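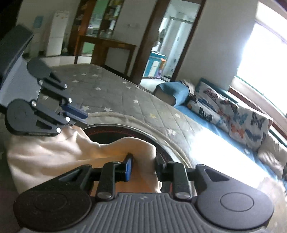

Unit 4 handout: grading practices and what a mark reports

Read before the tutorial. Bring the Plimgate marking policy (course reader, tab 3) and your own annotated copy of the Trurero rubric.

## 4.1 Terms

A *score* is the result on one task. A *mark* is the recorded value after any weighting or penalty. A *grade* is the summary judgement entered on the report. Schools use the three words interchangeably in correspondence with parents. In this unit they are kept separate, and assignments that mix them will be returned for correction.

**Norm-referenced** grading ranks a student against a cohort. **Criterion-referenced** grading compares the work with a published standard. Most secondary reporting in this country is nominally criterion-referenced, although moderation meetings frequently reintroduce ranking at the boundary between adjacent grades.

## 4.2 The zero on a 100-point scale

Under the Plimgate policy, a missing task is entered as 0 out of 100. Take a student with four equally weighted tasks scored 80, 80, 80 and 0. The mean is 60 and the median is 80. The failing band on this scale runs from 0 to 49, so a single omission carries a larger penalty than a submitted task that fails.

Three responses appear in the readings:

- a floor of 50 for any missing task
- a separate "insufficient evidence" code, excluded from the calculation
- retention of the zero, with a fixed resubmission window

Murín School adopted the second option and found that the code migrated into ordinary use for weak work. Note the definition of "evidence" in its June revision, clause 2.

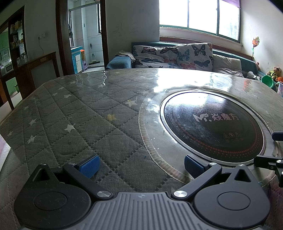

## 4.3 Behaviour and achievement

Late penalties, participation marks and bonus points for returned forms all alter the grade without altering what the student has learnt. Where behaviour is to be reported, the Trurero model places it on a separate four-level scale with its own descriptors. Objections centre on workload: each teacher completes two judgements per student per term.

Evus, the reporting package used at placement schools, permits both scales but averages them by default. Check the setting before entering practice data.

## 4.4 Tutorial task

Recalculate the supplied class set (20 students) under each response in 4.2. Submit one table and a commentary of no more than 200 words identifying students whose grade changes. Spreadsheet formulas must be visible.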